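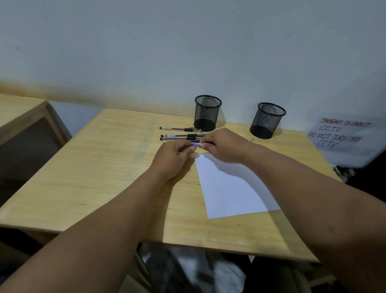

What does the Sellon recorder store?

Head-view video of short desk tasks done by hand, saved as one folder per take, with a text file of step labels beside it.

Sellon pen set, data card
Version 3, 10/28/18
Maintainers: Rosemarie Eichhorn, Enda Dunne

Purpose
The set was made to train the two-arm desk robot we are building in the Mellomden shared workshop. The arms are home-built and have a short reach, so the tasks stay on one desktop: pens, mesh holders, a sheet of paper.

Contents
177 labelled takes. A further 100 are unlabelled, for 277 in total. Colour video only. There is no depth channel and no sound.

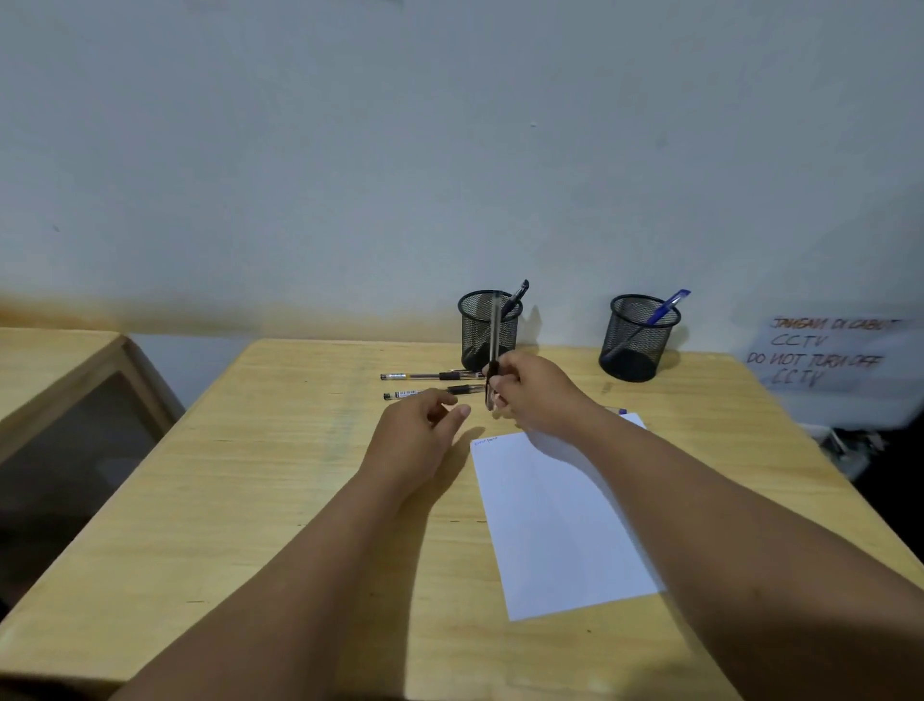

Holder task: pen held upright at the left holder, right hand.

Labels
Each step has a start time, an end time, a hand (left, right, both) and a verb from the list in verbs.txt. Moving a pen in or out of a holder uses the same verb with a direction flag. Liudmyla Koval checked the flags in the labelled takes.

Known problems
- Clear barrels are hard to segment against pale wood. Use the dark grip as the tracking centre.
- Mesh holders let the pen show through. The detector sometimes reports two pens.
- Seven takes have clock drift between video and labels. See drift.txt.

Use
Run the Schwerdtfeger converter before loading. Old takes from the Tultlow branch need the legacy switch. Send label corrections to Enda with the folder name and step number.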